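Prikavon Closet Rod, Heavy Duty

I've been selling closet parts for long enough to have opinions about closet rods, and my main opinion is that most of them are too thin. You hang up your winter coats, go to bed, and wake up to a crash. I've had that happen twice in my own house!

So when Ragnheiður Kragh at Prikavon sent me their heavy duty rod to try, I put it in the worst closet I own, the one in the hallway where everybody dumps everything. Coats, garment bags, a wetsuit, my husband's entire collection of flannel. It has been up since September and I haven't had to touch it.

It's steel tube with a gray powder coat, and you get two end sockets and the screws in the box. Hangers slide on it nicely — no squeaking, which was my big complaint with the old chrome one. Wood hangers, wire hangers, those velvet ones that shed on everything, they all move fine.
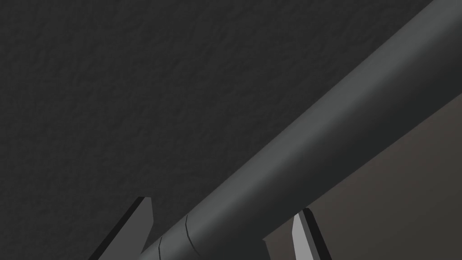
Cutting it down is easy enough with a hacksaw or a pipe cutter. Measure between the sockets and not wall to wall (ask me how I know), and take it a hair short so you can drop it in without scraping the paint. If you don't own a saw, put your length in the order notes and Elias will cut it for you before it ships. Cut rods can't come back, so please measure twice.

For a long closet you'll want the center bracket too. It's sold separately, and I'd get it for anything you plan to load up with coats. Screw it into a stud. Drywall anchors are fine for a picture of your dog, but I wouldn't trust them with this.

Item number: 380
Finish: gray powder coat
In the box: rod, two end sockets, screws
Center bracket: item 329, sold separately
Returns: 20 days, uncut rods only

The white finish is out of stock right now. Send me a note if you want one and I'll put you on the list.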